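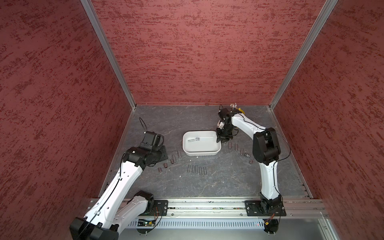

Two arms, one tray and a fair few small metal parts on the bench at Botau.

I've been a safety person for most of my working life, and I'll admit I used to think bench-top robot arms didn't really need me. Big yellow brutes behind a fence, sure. But a pair of little arms on a rail, sorting sockets? I figured somebody sensible would keep their fingers clear and we'd all be home for tea.

Then Maarja Vanags rang and asked if I'd come and read her rule book. She runs the small automation shop at Botau, and her crew had been working off a set of house rules called the Lapiņa sheet (named after the street where they wrote it, nothing grander). It had started at 38 rules. By the time I saw it, it had grown to 100, and you could tell from the first page that hardly anyone got to the second. I read the lot on the train, and somewhere past the bit on footwear I nodded off!

What I love about this sort of job is that most of the real rules are already in people's hands. You just have to stand there with a cuppa and watch. Zhiqiang Lü never puts a hand in past the rail without first parking both arms, and he says "parked" out loud even when he's on his own. It wasn't written down anywhere. Rule 61, on the other hand, was a full paragraph on the colour of the lanyards. 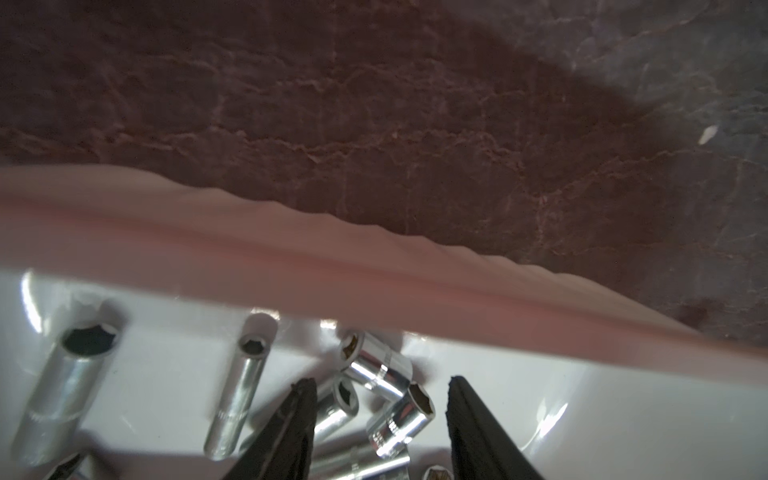
So we started with the fingers - the grippers, I mean, though ours count too. People get very worked up about the big joints and forget that the pinch happens at the tip. The old sheet had one line on it, "avoid pinch points", and I've never met anyone who changed what they did because of that line. We swapped it for something you can follow: no reaching into the tray while either arm is powered, full stop, and if a part's jammed you park first and free it second. Rok Ristić reckoned that would slow him down. He timed a shift to prove it and the worst delay he could find was 3 minutes, which he reported with very bad grace.

The next argument was about layout, and it went for most of a morning. Kaja Paulauskas wanted every part's starting spot marked on the bench. Rok wanted to tip them out and get on with it. I was with Kaja on most of it, mainly for the sake of whoever comes in on the next shift and has to work out what's meant to be where. A setup you can read at a glance is a setup you can check at a glance. What we settled on is that parts can go down in any pattern you like, as long as you note the pattern on the run card and sweep the bench for crumbs and offcuts before you power up.

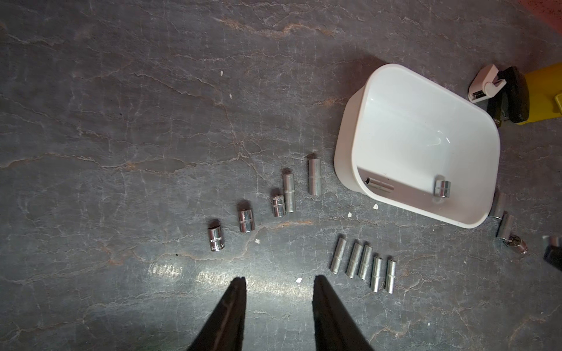 Chrome and grey sockets on the bench, with two more in the bin.

Beatriz Carvalho brought up cables, and I'm so glad she did. She came across from Cakinis, where they'd had a run of stoppages that all came back to a lead snagging on something silly. Her rule is that you walk each arm through its full reach by hand, power off, and watch the cable the whole way and never mind the gripper. She also wants every clip checked after 300 hours of running. I'd have picked a rounder interval in weeks, but the controller logs hours anyway, so hours it is.
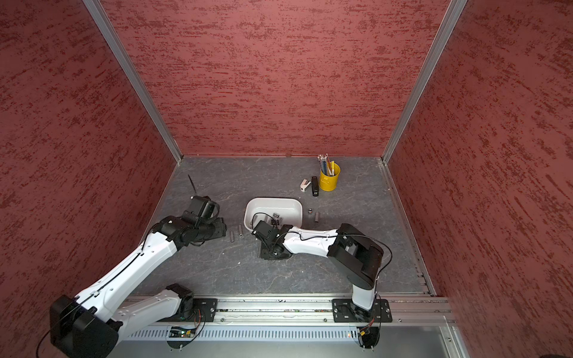
Housekeeping got its own page in the end, a short one. The old sheet said "keep area tidy", and tidy means something different to everyone (you should see my ute). The new wording says that anything inside the walls has to be on the run card, whether or not the arms are meant to touch it. So a pencil cup full of pens and pencils is fine, and so are a stapler and a staple remover, provided they're written down and whoever's running the arms has read the card. Your phone isn't on the card. Neither is your coffee, Rok.

We trialled the short version through June and I went back twice to see how it was holding up. Zhiqiang's "parked" has caught on and now you hear it from the other side of the shop. Kaja has laminated the run cards. The people at Dirkuvlow have asked for a copy, and Maarja's sending them one with the lanyard rule left in, just to see if anyone reads that far.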